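Home > Support > My Tickets > Ticket 236
Last updated: December

Sampaio label printer keeps dropping off the network

Okay, so I've been fighting with this thing since breakfast and I figured I'd write it all down in one place before I forget what I tried. The printer is on the office wifi through a Midix router. It prints fine for 40 minutes or so after a restart, then Cateo (our order software) says "device offline" and the jobs just pile up.

9:10 am - Restarted the printer. Worked, then dropped again.
10:05 am - Updated the Vusar driver and deleted the old copy. Same thing, only now my label size had reset too, so thanks for that!
11:30 am - Turned off sleep mode in the printer menu. I really thought this was it. Nope.

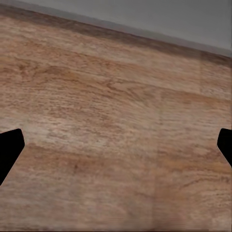

Wood grain on the tabletop, gray wall behind.

After lunch I finally looked at the router page and saw the printer had a different address than the one Cateo was using. So every time the lease ran out it got a new number, and Cateo kept knocking on the old door. I reserved an address ending in 70, typed the same one into Cateo, and cleared the stuck jobs (6 of them, all the same return label, because I kept clicking print).

2:15 pm - Test label came out right away.
4:40 pm - Still online, and I've been printing all afternoon.

Please leave the ticket open until tomorrow - I want to see if it survives a night. Also, can somebody tell me where the default label size lives in the new driver? I have to pick it by hand every single time and it's making me a little nuts.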